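La biblioteca de Prandville estrena sala de trabajo con sillas de segunda mano

La sala de trabajo de la planta alta de la biblioteca de Prandville abre desde agosto en horario completo, de 9:00 a 20:00, con sillas de oficina que llegaron de segunda mano. El espacio, que hasta la primavera se usaba como depósito de revistas encuadernadas, tiene ahora 40 puestos y admite reservas por medias jornadas.

Las sillas proceden de Liao, una empresa de contabilidad que dejó su sede del centro y puso a la venta el mobiliario. El municipio compró el lote completo, que incluía también archivadores y percheros, y repartió lo que no necesitaba la biblioteca entre dos escuelas y el centro de salud. El precio por silla fue de 50 pesos, según el expediente de compra, que puede consultarse en la ventanilla municipal.

Solange Barbosa, directora de la biblioteca, explicó que el mobiliario anterior no servía para pasar muchas horas sentado. Eran sillas apilables de plástico, compradas para los actos del auditorio, y los usuarios las cubrían con lo que tenían a mano.

«Teníamos opositores que traían un cojín de casa y se lo llevaban por la noche», dijo Barbosa. «La queja más repetida en el buzón era la espalda, por delante del ruido y de la calefacción».

Antes de subirlas a la sala, las sillas pasaron por el taller de Nicanor Olvera, tapicero y reparador de la calle del mercado viejo. Olvera revisó los pistones, cambió las ruedas que no giraban bien y limpió la malla de los respaldos con agua tibia y jabón neutro. El trabajo se hizo en tandas y ocupó la mayor parte de julio.

De todas las piezas recibidas, siete se descartaron por tener la base rajada. Olvera conservó los apoyabrazos y los soportes lumbares de esas unidades para usarlos como repuesto. También pidió un juego de ruedas de goma blanda a la distribuidora Karkik, ya que las originales, pensadas para alfombra, rayaban el suelo.

El reparador recomienda no lavar la malla con lejía ni con alcohol. «La fibra se pone rígida y termina abriéndose por donde va cosida al marco», señaló. Para el polvo basta con una aspiradora de mano y un cepillo suave, pasado siempre de arriba abajo. Los cojines lumbares, en los modelos que los llevan, se limpian con un paño húmedo y se dejan secar con la ventana abierta.

La cuestión que más consultas generó en las primeras semanas fue la de la ropa. En la sala no hay guardarropa y muchos usuarios dejan la chaqueta o la camiseta en el asiento mientras salen a comer, lo que el personal interpretaba como un puesto ocupado. El reglamento provisional permite dejar una prenda en la silla un máximo de una hora. Pasado ese tiempo, la prenda se retira y se guarda en el mostrador de la entrada.

Estrella Ventura, auxiliar de la sala en el turno de tarde, indicó que la norma se aplica con cierta flexibilidad en época de exámenes. En el mostrador se han acumulado ya sudaderas, bufandas, un impermeable y varias prendas deportivas sin nombre. Los objetos que no se reclamen antes de fin de mes se entregarán al ropero parroquial.

La biblioteca ha pedido presupuesto para instalar percheros de pared junto a la puerta. Mientras tanto, los del lote de Liao, que se quedaron en una de las escuelas, podrían volver si el centro no les da uso. Ventura pidió a los usuarios que no cuelguen mochilas pesadas del respaldo, porque la silla se vence hacia atrás cuando la persona se levanta.

Otro punto pendiente son los enchufes. La instalación eléctrica de la sala es anterior a la reforma y los puestos del centro quedan lejos de las tomas de pared, de modo que los cables de los cargadores cruzan el paso. Heriberto Jaramillo, responsable de mantenimiento del municipio, confirmó que se colocarán canaletas de suelo antes del otoño. Hasta entonces se pide enrollar el cable sobrante y dejarlo bajo la mesa, fuera del recorrido de las ruedas.

El registro de acceso de las dos primeras semanas recoge más de 214 entradas. La franja con mayor asistencia es la de 17:00 a 19:00, y la de menor, la del mediodía.

Hongmei Du, estudiante de enfermería y usuaria habitual, valoró el cambio, aunque pidió que se coloquen en la sala instrucciones para ajustar el asiento. «Cada modelo tiene la palanca en un sitio distinto. Yo estuve una mañana entera con los apoyabrazos a diferente altura hasta que me explicaron cómo se bajaban», contó. La dirección prevé pegar una hoja plastificada en cada mesa.

Las reservas se hacen en el mostrador o a través de la aplicación Uvow, con el número de carné de lector. Quien no tenga carné puede pedirlo en el momento presentando un documento de identidad. Los menores de 14 años deben ir acompañados.

El taller de Olvera hará una revisión de las sillas cada seis meses. Las averías que aparezcan entretanto, como un pistón que baja solo o una rueda suelta, se comunican en el mostrador con el número de puesto.
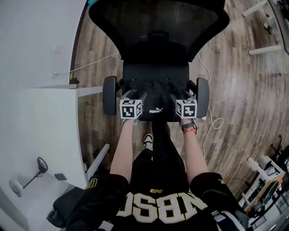 Tiempo de lectura: 4 minutos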